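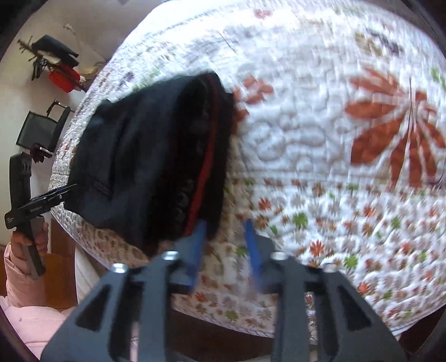 Black garment with red inner stripe, folded on a quilted floral bedspread.

About Skunel

Skunel is a textile care and repair company based in Flilcombe. We wash, mend and store household textiles and outerwear for private customers, small hotels and rental property owners. The company started as a two-machine laundry on Demissie Street and took over the former thread warehouse next door when the repair side outgrew the back room. Both buildings are still in use. Washing and drying take place in the older one; inspection, sewing and storage in the other.

What we handle

Our regular work covers quilts, bedspreads, blankets, curtains, fleece and woven outerwear, work clothing and table linen. We do not accept leather, fur, wall-to-wall carpet or any item treated with a waterproof wax. Down items are accepted from March to October only, when the drying room can be set aside for them.

The largest bedding washer has a rated load of 65 pounds. Larger pieces, mostly theater curtains, are sent to a partner plant and returned to us for pressing.

Intake and inspection

Each item receives a cloth tag at intake, attached with a single hand stitch in a seam allowance or hem. The tag number is linked to a record that lists fiber content, weight, closures, existing damage and the customer's instructions. Items without a care label are tested on an inside seam for color transfer before they are assigned to a wash group.

Inspection is done on a flat surface under daylight lamps. Seams are checked first, then closures, then the face of the fabric. Damage found at this stage is written up and priced before any washing starts. A weak seam that goes through a full cycle usually comes out longer than it went in, so we ask customers to decide on repairs beforehand. If we do not hear back within three working days, the item is washed in a mesh bag and returned unrepaired.

Washing

Wash groups are set by fiber, construction and color, in that order. Quilted cotton is washed in a low-agitation cycle with a high water level, which lets the batting move with the cover. Fleece is turned inside out, washed at 85 degrees Fahrenheit and dried without added heat. Fabric softener is not used on any synthetic pile. All rinse water in the older building passes through a fiber filter that is cleaned at the end of each shift.
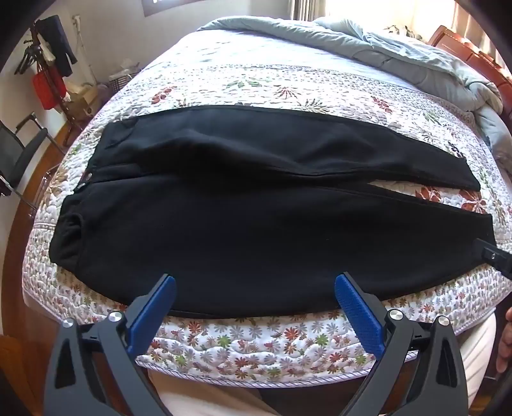
Black fleece trousers folded lengthwise, with metal snaps at the waistband.

Repair

The repair room does seam reinforcement, zipper replacement, patching, rebinding of quilt edges and snap and button work. Standard seams are sewn with polyester thread. Cotton thread is used on older quilts, where a stronger thread can cut the cloth over time. Snaps are set with a hand press, and the fabric behind each one is backed with woven tape if it has stretched. We keep 300 thread colors in stock. When none is close enough, we pick the next darker shade - a lighter one shows more on most fabrics.

Repairs are guaranteed for one year in normal household use. The guarantee covers our stitching and the parts we supply. It does not cover new damage next to a repair.

Storage

Seasonal storage was added at the request of rental owners who had no dry space for winter bedding. The storage floor has 769 numbered bins on open racks, kept at a constant humidity. Items are stored clean, folded loosely and refolded once every quarter along different lines to limit permanent creases. Vacuum bags are not used for quilts or down. Stored items can be called back with two working days' notice, or one if the request reaches us before 10 a.m.

The Ernier program

Ernier is our service plan for hotels and rental properties. It combines scheduled pickup, a fixed rate per piece and a yearly condition report for each linen group. The report gives wash counts, repairs made and an estimate of remaining service life. Properties use it mainly for budgeting. The plan has a minimum term of six months - after that it runs from month to month.

Staff and training

New employees spend their first four weeks at intake, whatever job they were hired for. Machine operators are trained on each washer separately and sign off on the load chart before working alone. Sewing staff complete a set of test pieces, which are kept on file and used as reference samples in the repair room.

Visiting and drop-off

The counter is on the Demissie Street side of the building. Parking for drop-off is in the yard behind it, entered from the north. Curtains should be brought in with hooks and weights removed. Customers with more than ten items are asked to call ahead so that a table can be kept free.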